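4.2 Washing dark knits (Terlow 7 washer)

Use this program for black or navy ribbed and jersey fabrics.

1. Turn each garment inside out and close all zippers.
2. Load the drum to no more than half full.
3. Pour liquid detergent into compartment 2. Do not use powder.
4. Turn the dial to DARKS. The display shows 54, the run time in minutes.
5. Press START. The door locks after a few seconds.

Note: Spin speed is fixed in this program – the SPIN button has no effect.

CAUTION: Do not add bleach. Residue in the dispenser can mark later loads.

6. When the display shows END, wait for the door to unlock and remove the load within 15 minutes.
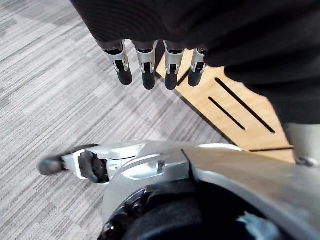 7. Reshape ribbed hems by hand and dry flat, away from direct sun. Do not tumble dry.

If code E7 appears, clean the drain filter (see 6.1).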